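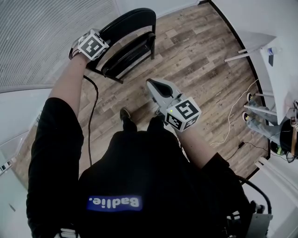

I came to basketball through my knees, which is a silly way of putting it, but bear with me. I had been told to stop running for a winter, and the physio (a patient woman who had clearly given the same talk many times that week) suggested I find something to watch in the evenings so that I wouldn't sit there feeling sorry for myself. My cousin had a spare seat for the Plistusska women's home games, on the long side, four rows up, and she was tired of going on her own. So off I went in January with a flask of tea and no idea what a pick and roll was.

That was a good few seasons ago now and I have missed very little since. I still get the rules wrong. I still clap for things that turn out to be fouls. But I've grown terribly fond of the whole business, and most of all I've grown fond of watching Maj-Britt Solheim, who is a guard, and who does hardly anything that would make it into a highlights reel.

You have to learn to see her, is the trouble. The first few times I went I was watching the ball like everybody does when they're new, and I couldn't have told you she was on the court. It was my cousin who leaned over during a dull second quarter and said to pick one player and not take my eyes off her, whatever else was going on. I picked Solheim for the plain reason that she was nearest. And what I saw was somebody pointing! She points all the time. She points at the corner, and a teammate drifts to the corner, and ten seconds later that teammate has an open shot and we're all on our feet shouting for the wrong person.

She isn't quick any more, if she ever was. I've read that she was a swimmer until her teens and only took up basketball when the pool in her town shut for repairs, and I like to think you can see it in her shoulders, though my cousin says I'm making that up. Her shot is an odd, flat thing that starts somewhere by her ear. It goes in more often than it looks as if it should. At the free throw line she bounces the ball twice, stops, looks at it as if it had said something rude, and bounces it once more. The children in the front row do it along with her.

The game I keep going back to in my head is the one against Kellance at the tail end of last season. Kellance were the better side, I'll say that freely. They had two forwards who could reach things I'd need a stepladder for, and they were 20 points up not long after half-time. The hall holds nearly 2000 when it's full but it certainly wasn't full that night. I heard the man on the desk say 800, and a few of those had already started looking for their coats. It was raining hard and the last bus goes at half past ten.

Then Solheim got the ball at the top, and just stood there. She bounced it and bounced it and let the clock run down, with people behind me groaning and somebody telling her to get on with it, and then she slipped a little pass down to the baseline that I don't think anyone in the building had spotted, the Kellance forwards included. Two points. Next time up the court she did the very same thing on the other side. She slowed the whole evening down until it was going at her speed, and the tall girls from Kellance, who liked to run, got cross and started reaching and fouling.

We lost by 4. I know, I know, you were expecting me to say we won, and so was I at one point, on my feet with cold tea down my sleeve. There was a three near the end that went halfway down and came out again. But I walked home (I'd missed the bus) as pleased as I've ever been after a win, and my cousin said the same on the phone next morning.

There has been some grumbling this year about her minutes. Kouris, the new coach, likes a younger and faster five to finish games, and I do understand it. The young ones are lovely to watch - the left-handed girl who came over from Fuvetti in the summer is going to be something very special, and she has that trick of looking one way and going the other which gets me every single time. But I notice that when Solheim is on the bench she's still pointing. She sits at the end nearest the court with a towel over her knees, jabbing a finger at the corner, and now and then the left-handed girl glances over and goes there.

I asked her for an autograph once, in the corridor by the drinks machine, and was too flustered to say anything sensible. I believe I told her about my physio. She was very nice about it, asked which knee, and said hers was the left one too.

Anyway, the new fixtures are out and we have Kellance at home early on, with a seven o'clock start, so the bus shouldn't be a worry. I've got the same seat. If you're going and you see a woman in a green scarf clapping at the wrong moment, do come and say hello. I'll have the flask with me, and there's usually enough for two.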